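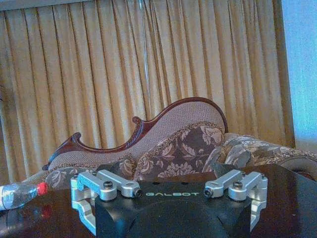
4. Light lettering on dark surfaces

In the previous section we have discussed printed labels on paper. We now turn to lettering which is put directly on a dark surface, for example on switches, tool cases and kitchen appliances. The choice of colour is here often made by the producer of the part, and the reader is seldom asked.

We visited 107 households in Plindale and Burkwood. In each home the participants read short words aloud at arm's length, first in daylight and then under one ceiling lamp. The words were printed in capitals, in five shades from white to middle grey, on matt black plates supplied by Brouwer. Participants wore the glasses they normally use at home.

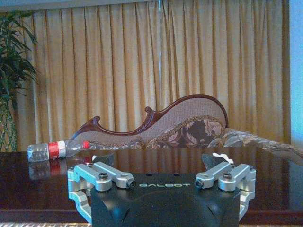

The plates were cleaned between two visits with a dry cloth, as finger marks change the way in which a matt surface reflects the lamp. White lettering gave the fewest reading errors in both conditions. Light grey was nearly as good in daylight, but under the lamp the older participants made more errors with it. For middle grey we have stopped the evening test early in several homes, as it tired the readers too much.

The width of the letters was also of influence. Narrow capitals were confused with each other, in particular C and G, and more space between them did not fully repair this.

Figure 3. Light grey capitals on a black surface.

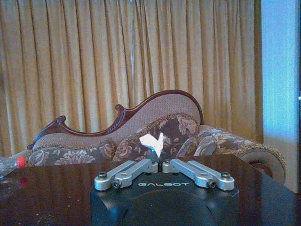
One participant in Burkwood remarked that she could read the grey words well enough, but only after she had tilted the plate away from the lamp. Similar remarks were made in Plindale. We therefore advise that the angle of the light is reported in future tests.

Comments (2)

Were the plates held in the hand or fixed to a stand? I could not find this in section 3.

Useful for our work at Nuvardale. Please also test pale green on black.

This site uses cookies to remember your reading settings. Accept | Manage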